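Socket cell: gripper finger closes late on CPU pick, bent contacts on two boards
Board index > Disassembly and rework cells > Faults

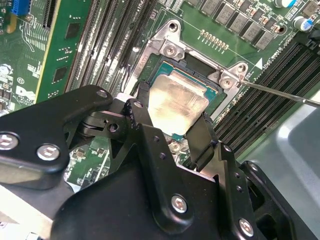
nabera_cell2
Posted 2024-04-11

Fault report from the Karnmont recovery line. Arm is a Grultorar with the two-finger linkage gripper. Task is removing processors from scrap server boards after a driver releases the socket bracket screws.

On 2 boards out of a batch of 48, the right finger reached its commanded position late. The left finger was already loaded against the heat spreader, so the processor moved sideways in the socket before the grip closed. Bent contacts in both sockets. Processors passed visual check. No fault code, no force limit trip. The log shows both fingers "in position" at the same timestamp, and that can't be right.

Force limit is 8 N per finger. Linkage screws were torqued at the last service. Any ideas before I pull the gripper apart?

---

mersha_g
Old thermal paste. If any of it gets onto the fingertips, one side slips and the other doesn't. From the outside that looks like a late finger. Clean the pads and rerun before you touch the mechanics.

---

vunetti_user
Disagree with mersha_g. Slip would show up as a force difference, and he says the force limit never tripped. My guess is play in one of the linkage pivots. The position sensor is on the motor side, so it reports what the motor did and has no view of the fingertip. That also explains the matching timestamps.

---

mersha_g
An 8 N limit not tripping only says the force stayed under 8 N. You can shift a processor with less than that once the bracket is loose. It doesn't rule out slip.

---

sumeya_w
Which screws are released at the time of the pick? On our cell the bracket has to be fully free and lifted before the fingers close. If one screw is still engaged by a thread or two, the bracket sits crooked and the processor goes with it.

---

nabera_cell2
Replying to everyone.

Pads: cleaned with isopropyl, reran 8 boards, late finger on one of them. No damage, I had the speed turned down.

Screws: the sequence counts driver turns and does not check height. I measured the bracket on the bad one and it was level.

Pivot play: 0.4 mm at the right fingertip with the motor locked. Left has no play I can measure.

---

vunetti_user
There it is. Replace the right pivot pin and bushing as a set. A new pin in a worn bushing will be back where you are in a month.

---

sumeya_w
Fine, but I would still add a height check on the bracket. Counting turns is not a release check. We had a driver bit cam out in October and the controller logged the screw as removed. The arm pulled on a fastened bracket until somebody hit the stop.

---

mersha_g
Agree with sumeya_w on the height check. I'll accept the pivot, but one run of 8 boards is thin evidence that the paste has no part in it.

---

nabera_cell2
Pin and bushing replaced. Play is under what my gauge can read. Ran 123 boards at normal speed, no late finger, no bent contacts. Pads were wiped once per shift, so mersha_g's point is still open.

Height check is written but not enabled. It rejects level brackets on boards with a bowed edge and I have not found a threshold I trust. Will post the values when I do.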